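Section 4: Setting up a match in the Geltach scoring console

This section covers the work to be done at the scorer's table before a field hockey match, from switching on the console to handing over to the umpires. Charging the battery and mounting the scoreboard are covered in Section 3. Penalty shoot-outs have their own section (Section 7).

Allow 30 minutes the first time. After a few matches most scorers finish in half that.

4.1 What you need at the table

Console, with battery at two bars or more
Power cord and the orange extension reel
Horn and horn cable
Team sheets for both sides, signed by the team managers
Printed match report form and a pen
Spare stopwatch

CAUTION: Do not run the console from the same outlet as the tea urn or any heater. At the Gatwood ground, use the outlet on the left of the clubhouse door. The right-hand outlet shares a breaker with the kitchen.

4.2 Switching on

1. Set the console on the table with the display facing the scorer and the cable ports facing away from the field.

2. Connect the horn cable to the port marked HORN. Push until it clicks.

3. Connect the scoreboard cable to the port marked BOARD. If you are using the wireless link, leave this port empty and go to step 5.

4. Close the rubber flap over any port you are not using.

5. Hold the power button for 3 seconds. The display shows the software version and then the main menu.

6. Check the time of day in the top corner. If it is wrong, choose Settings, then Clock, and correct it. The match report prints this time next to every goal and card.

NOTE: If the display stays blank, hold the power button again and keep holding for a slow count of ten. This forces a restart. Saved matches are not lost.

4.3 Creating the match

1. From the main menu choose New Match.

2. Choose the competition. The list holds the competitions your club entered at the start of the season. For a practice game choose Friendly.

3. Enter the home team and then the away team. The order matters. The home team always appears on the left of the board and cannot be swapped once the clock has been started.

4. Enter the match number from the fixture list (for example, 273). Friendly matches do not need a number, and the field can be left blank.

5. Choose the match format. Standard is four quarters of 15 minutes. Junior formats are listed under the age group.

6. Press Save.

The console now shows the team screen. If you see the message "Match number already used," someone has already opened that match on this console. Go back to the main menu, choose Saved Matches and open it from there. Do not create a second copy with a made-up number. The league office will get two reports and will ask you to explain both.

4.4 Entering the teams

1. Choose the home team.

2. Enter the shirt number and surname of each starting player. There must be 11 names before the console will let you continue. Junior formats accept fewer.

3. Mark the goalkeeper with the GK key. A team playing without a goalkeeper must be confirmed with the No GK option, or the console will keep asking.

4. Mark the captain with the C key.

5. Enter the substitutes in the same way.

6. Read the list back against the signed team sheet. One person reads, the other checks.

7. Repeat for the away team.

Shirt numbers run from 1 to 99. The console will not accept 100 or above, and it will not accept the same number twice in one team. If two players turn up in the same number, ask the team manager to sort it out and re-sign the sheet before you enter anything.
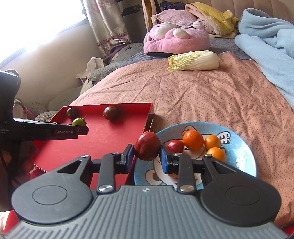

Late changes are allowed up to the moment the first quarter begins. Open the team screen, select the player and press Replace. Once the clock has been started the team list is locked, and any correction has to be written by hand on the report form and initialed by an umpire.

NOTE: Surnames longer than 12 letters are shortened on the scoreboard but print in full on the report. You do not need to shorten them yourself.

4.5 Setting the clock

1. From the team screen choose Clock.

2. Check that the quarter length agrees with the competition rules. The console fills this in from the format you chose, but a league may shorten matches in hot or very cold weather. Matches in December at the Wasau ground are often moved to an earlier start so that they finish in daylight, and the quarter length stays the same unless the umpires tell you otherwise.

3. Set the breaks. The usual settings are two minutes after the first and third quarters, and ten minutes at half-time. Your league may use different ones.

4. Set the horn to Auto if you want it to sound at the end of each quarter without a key press. Set it to Manual if another match is being played within earshot.

5. Choose whether the clock counts up or down. Count-down is the default.

6. Press Test. The clock runs for five seconds and the horn sounds once. Warn the people near you first - the horn is loud at close range.

7. Press Reset to return the clock to the start of the first quarter.

CAUTION: Reset clears the clock only. Clear Match clears everything, including the teams. The two keys are next to each other on older consoles. If you press Clear Match by mistake, answer No when the console asks you to confirm.

4.6 Setting up card timers

Suspensions are timed separately from the match clock. Each team has two timers.

1. From the Clock screen choose Cards.

2. Check the green card time. The default is two minutes.

3. Check the yellow card time. The default is five minutes. The umpire may signal a longer suspension, so leave the Ask Each Time option switched on.

4. Leave the red card entry as it is. A red card has no timer and cannot be given one.

Card timers stop when the match clock stops and start again with it. If a suspension is still running at the end of a quarter, the remaining time carries over to the next one.

5. Place two chairs for suspended players beside the table, one on each side. Leave enough room for the scorer to see the near sideline.

4.7 Handing over to the umpires

1. Ask both umpires to come to the table ten minutes before the start.

2. Show them the clock screen and agree on the signals for stopping and starting time.

3. Confirm who sounds the horn if it fails. Normally the timekeeper blows a whistle.

4. Have one umpire press Accept. The screen changes from blue to green, and the match is ready.

If the screen stays blue, something is missing. The line at the bottom says what it is, usually a captain or a goalkeeper that has not been marked.

4.8 Problems during set-up

The board shows dashes. The cable is loose, or the wireless link is off. Check the cable at both ends, then choose Settings, then Board, then Reconnect.

The home score will not return to zero. A goal was entered during testing. Open Events, select the goal and press Remove.

The horn is weak. The battery is low. Connect the power cord.

The competition is not listed. The console has not been updated this season. Use Friendly, write the competition name on the report form and update the console afterward (Section 9).

The console asks for a code. It was locked by the last user. Club codes are kept by the fixtures secretary. If you cannot reach anyone, write to Toon Dijkstra at the Bhatia service desk and include the serial number from the underside of the console. For a match that is due to start, keep time with the stopwatch and fill in the paper form. The events can be typed in later from Saved Matches, using Add Past Match.

Continue to Section 5, Recording goals, cards and penalty corners.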